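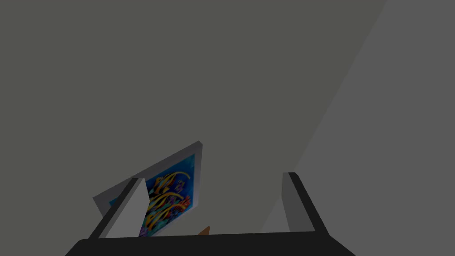

Two plain gray surfaces, one darker than the other.

Home Skin Hair Lips How-To About

Search this site Go

How to Scrub Your Lips Without Removing Them
27 May 2020 | by the Trotel desk

I bought my first lip scrub in February, when my mouth had the texture of a doormat. It was the Gbeho sugar one, and I went at it like I was refinishing a deck. Please learn from my week of eating soup through a straw.

What you need: a sugar scrub (Gbeho, or plain sugar and a little oil), a soft washcloth, and a thick balm. I use Jullesitz, which smells like a candle shop but stays put.

1. Wash off any lipstick. Scrubbing over it gives you pink sugar and a pink chin.

2. Hold a warm, damp cloth on your lips for 20 seconds. Count slowly. You're not defusing anything.

3. Take a bit of scrub the size of a pea. The jar will suggest more. The jar wants you to buy another jar.
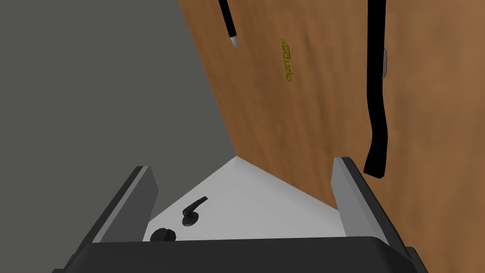

4. Rub in small circles with one fingertip for 27 or 28 strokes, then stop. If it stings, you should have stopped already.

5. Wipe with the cloth. Licking it off is traditional but makes you drier.

6. Balm, right away, and more than looks dignified.

Do this once a week at most, and skip it altogether if your lips are cracked or sore. I tried the Wamo overnight mask afterward too, and woke up with most of it on the pillowcase, which has never been softer.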